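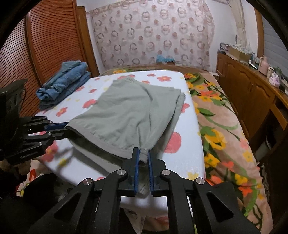 양손을 같이 닫았는데도 재생해 보면 왼쪽이 늘 먼저 닫히고, 그대로 로봇에 올리면 옷감이 한쪽으로 끌려가니 이 묶음을 학습에 써도 되는지 알려 달라는 문의가 Amaral에서 금요일 오전에 접수되었습니다.

문의 제목: 양손 시연 기록의 좌우 개폐 시점 불일치
제품: Sornelero 핸드헬드 그리퍼(좌·우 한 조), Plitora 기록 프로그램
접수처: Kerden 기술지원
분류: 시연 데이터 / 동기화
우선순위: 높음
상태: 해결, 재발 관찰 중

1. 접수 내용

의류 정리 과제의 시연 200건 가운데 일부에서 좌우 그리퍼의 개폐 신호가 서로 어긋난다는 내용입니다. 과제는 판 위에 펼친 의류의 가장자리를 양손 그리퍼로 집어 들어 반으로 접고 손바닥 너비로 다시 접는 순서로 되어 있습니다. 시연자는 로봇 팔을 조종하지 않고 그리퍼를 직접 손에 쥐고 작업하며, 그리퍼의 궤적과 손가락 간격이 함께 기록됩니다.

Amaral은 다음 사항을 함께 알려 왔습니다.

- 한 손만 쓰는 과제에서는 같은 증상이 확인되지 않음
- 두꺼운 의류와 얇은 의류에서 모두 발생
- 기록 프로그램에 오류 메시지가 표시되지 않음
- 영상 재생 자체는 끊김 없이 이루어짐

2. 1차 답변 (Kerden 기술지원, 금요일 오전 11시)

문의해 주셔서 감사합니다. 원인을 구분하기 위하여 아래 자료를 요청드립니다.

- 증상이 뚜렷한 시연의 원본 기록 3건
- 해당 기록의 시작 시각과 종료 시각
- 좌우 그리퍼의 마지막 영점 조정 결과 파일
- 기록 당시의 Plitora 설정 내보내기 파일

변환된 파일에는 장치별 시각 정보가 남지 않으므로 반드시 원본 폴더를 그대로 보내 주시기 바랍니다. 원인이 확인될 때까지 기존 시연은 삭제하지 마시고, 새로운 시연의 기록은 잠시 보류하여 주십시오.

손가락 패드의 상태도 확인을 부탁드립니다. 파란색 패드의 접착면이 밀려 있으면 손가락이 완전히 맞물리기 전에 닫힘으로 판정될 수 있습니다. 패드가 손가락 끝보다 튀어나와 있거나 좌우의 높이가 다르면 회신에 적어 주십시오.

3. 고객 회신

원본 기록과 설정 파일이 업로드되었습니다. 패드에는 밀림이나 들뜸이 없으며, 양쪽 모두 손으로 닫았을 때 빈틈 없이 맞닿는다고 합니다. 영점 조정은 과제를 시작하기 전에 실시하였고 그 뒤로 그리퍼를 분해한 일은 없습니다.

회신에는 질문이 하나 추가되었습니다. 얇은 옷의 밑단을 집을 때에는 손가락이 거의 끝까지 닫히는데, 이 값이 빈손으로 닫은 값과 구분되지 않아도 학습에 문제가 없는지에 관한 것입니다. 이에 대한 답변은 6항에 기재합니다.

4. 분석 기록

4-1. 손가락 간격 값

좌우 그리퍼의 간격 값을 각각 확인하였습니다. 완전 열림과 완전 닫힘의 값은 영점 조정 결과와 일치하며, 중간 구간에서 값이 튀거나 고정되는 현상은 없습니다. 링크 기구의 유격이나 센서 불량으로 볼 근거가 없어 하드웨어 원인은 우선 제외하였습니다.

4-2. 궤적 추정

판을 덮은 천에 꽃무늬가 있어 영상에서 특징점을 잡기에 유리한 조건입니다. 보내 주신 기록에서도 위치 추정이 중단된 구간은 발견되지 않았습니다. 다만 넓은 단색 의류가 화면을 대부분 채우는 시연에서는 추정 신뢰도가 낮아질 수 있으므로, 접기 전에 주변이 보이는 자세를 잠시 유지하시기를 권장합니다. 이 사항은 이번 증상과 직접 관련이 없습니다.

4-3. 시각 정보

왼쪽 장치의 시각이 오른쪽 장치보다 6프레임 앞서 기록되어 있었습니다. 이 차이는 한 기록의 처음부터 끝까지 일정하였습니다. 기록 도중 시계가 서서히 벌어지는 경우에는 시연의 후반부로 갈수록 차이가 커지는데, 제출된 기록에는 그러한 경향이 없습니다.

영상에서 손가락이 맞닿는 시점과 간격 값이 최소가 되는 시점은 각 장치 안에서 서로 일치합니다. 따라서 어긋남은 장치 내부가 아닌 좌우 장치 사이에서 발생한 것으로 판단하였습니다.

4-4. 재현

Kerden 시험실에서 동일한 설정 파일을 적용하여 양손 기록을 실시하였습니다. 처음에는 증상이 나타나지 않았습니다. 이후 왼쪽 그리퍼만 전원을 껐다가 켠 다음, 시각 맞춤 절차를 거치지 않고 기록을 이어서 시작하였더니 같은 방향의 어긋남이 나타났습니다. 같은 조작을 3회 반복하였고 매번 재현되었습니다.

설정 파일에는 '이전 시각 맞춤값 재사용' 항목이 켜져 있었습니다. 이 항목이 켜져 있으면 Plitora는 장치가 다시 연결되어도 이전 맞춤값을 그대로 적용하며, 별도의 경고를 표시하지 않습니다.

5. 조치 안내

Amaral에 다음 절차를 안내하였습니다.

가. Plitora의 장치 설정에서 '이전 시각 맞춤값 재사용'을 해제합니다.
나. 좌우 그리퍼의 전원을 모두 끈 뒤 다시 켭니다. 한쪽만 재시작하지 않습니다.
다. 연결 상태가 양쪽 모두 정상으로 표시되면 시각 맞춤을 실행합니다.
라. 양쪽 그리퍼를 한 화면에서 확인할 수 있는 위치에 두고 동시에 닫았다가 엽니다.
마. 재생 화면에서 좌우 닫힘 시점을 비교한 뒤 본 시연을 시작합니다.

배터리 교체 후에도 나항부터 다시 실시하여 주십시오.

기존 시연은 복사본에 대하여 보정을 적용할 수 있습니다. Plitora의 '장치 간 시각 보정' 메뉴에서 원본 폴더를 선택하고, 왼쪽 장치의 지연값에 확인된 프레임 차이를 입력합니다. 차이가 없는 정상 기록에 같은 값을 일괄 적용하면 새로운 어긋남이 생기므로, 각 기록의 닫힘 시점을 먼저 확인하시기 바랍니다. 보정 후에는 옷감을 집는 순간과 놓는 순간을 모두 검토하여 주십시오.

전원을 다시 켠 시각이 기록 도중에 있는 파일은 보정 대상에서 제외합니다. 해당 시연은 다시 기록하는 것을 원칙으로 합니다.

6. 추가 질문에 대한 답변

얇은 옷감을 집은 상태와 빈손으로 닫은 상태의 간격 값이 거의 같은 것은 정상적인 현상입니다. 간격 값만으로 파지 여부를 판정하지 마시고 영상과 함께 사용하여 주십시오. 파지 실패가 포함된 시연은 간격 값에 따라 자동으로 분류하지 말고 검토자가 영상을 보고 표시하는 방식을 권장합니다.

닫는 힘을 일부러 줄여 차이를 만들려고 하시는 경우가 있으나, 밑단이 빠질 수 있어 권장하지 않습니다. 평소 작업하시는 힘으로 닫아 주십시오. 한 손으로 밑단을 잡고 다른 손으로 모서리를 잡는 경우에는 양쪽 파지가 끝난 뒤에 들어 올리는 동작을 시작하시면 기록의 경계를 나누기가 쉽습니다.

로봇에서 재생하실 때에는 처음부터 실제 속도로 실행하지 마시고, 옷감 없이 저속으로 한 차례 확인하신 후 진행하여 주시기 바랍니다.

7. 결과 확인

Amaral에서 새 설정으로 기록한 시연을 제출하였고, 좌우 닫힘 시점이 일치함을 확인하였습니다. 기존 시연의 보정은 고객사에서 진행 중입니다. 보정된 기록을 로봇에서 재생한 결과는 아직 접수되지 않았습니다.

8. 내부 전달 사항

- 한쪽 장치만 재연결된 경우 Plitora에서 경고를 표시하도록 개선 요청을 등록함
- '이전 시각 맞춤값 재사용' 항목의 기본값 변경 여부를 개발 부서에서 검토 중
- Sornelero 사용 설명서의 배터리 교체 절에 시각 맞춤 절차를 추가할 예정

동일한 증상이 다시 나타나는 경우 새 문의를 등록하지 마시고 본 문의에 원본 기록을 첨부하여 회신하여 주십시오. 상태는 '재발 관찰 중'으로 유지되며, 보정 결과가 접수되면 종결 처리합니다.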